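Clurno gets a new wordmark: what changes on the cans

Brand notes, 20th April 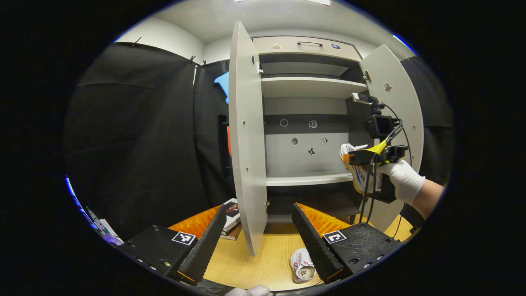

Does the new logo mean the drink itself has changed?
The recipe, the can size and the caffeine content all stay as they were. Only the printed artwork is new.

Clurno has used the same slanted wordmark since its first production run. The letters were drawn for a bottle label and never sat well on a slim can, where the final "o" wrapped out of sight on the shelf. The design studio Okix redrew the name upright and cut its width by a fifth, so all six letters now read from the front.

The color count drops from four inks to 2, a dark green and a warm gray. The gradient behind the name is gone. Okix tested the mark at small sizes and widened the gap between the "r" and the "n", which had been closing up in print and reading as an "m".

Dixit, which prints the cans, ran 200 samples on the old line before approving the plates. The green came out too dull on the first pass — bare aluminum shows through thin ink — and a white base coat was added under the letters only.

Multipacks will follow in September. Stock with the old artwork will be sold through as normal and keeps its printed best-by date. Barcodes are unchanged, so stores do not need to update their systems.

The citrus flavor, sold as Dreltuteo, keeps its own name but moves to the same layout, with the flavor line set below the wordmark. Its yellow band is now 84 percent of its former height.

Artwork files for retailers are in the trade section, under Logos. Please delete older copies.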